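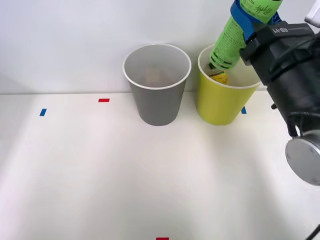
Trulla 300 cold brew tea maker, long-term review
19 June 2022

The Trulla 300 is a lidded pitcher with a removable mesh column for loose leaf tea. I bought mine in February from Mykhailiuk, a kitchen supply store in Bridton, and have used it most days since as a replacement for bottled green tea.

Capacity to the fill line is 1.5 liters. The body is a single molded piece with no seam at the base. The lid seals with a silicone ring and has two positions, open and closed. There is no strainer in the spout, so anything that gets through the mesh ends up in the cup.

Brewing. My standard batch is 8 grams of sencha in cold tap water, left in the refrigerator overnight. The result is clean and slightly sweet, with little bitterness. Rolled oolong needs longer. Rooibos is a poor match – the fine particles pass through the mesh and settle as sludge.

Pouring. A full pitcher pours evenly up to a moderate tilt. Past that, the flow surges and a narrow cup will overflow. The older Vilen pitcher has a vented lid and handles this better. With paper cups I pour slowly and stop short of the rim.

Cleaning. The column unscrews at both ends and a bottle brush fits through it. The ring traps tea residue and has to be pulled out weekly. Mine has stained brown but still seals. Spare rings are sold in pairs.

Fit in the refrigerator door is tight. Measure the shelf before ordering.

Rating: 80 out of 100. Points lost for the spout and the mesh.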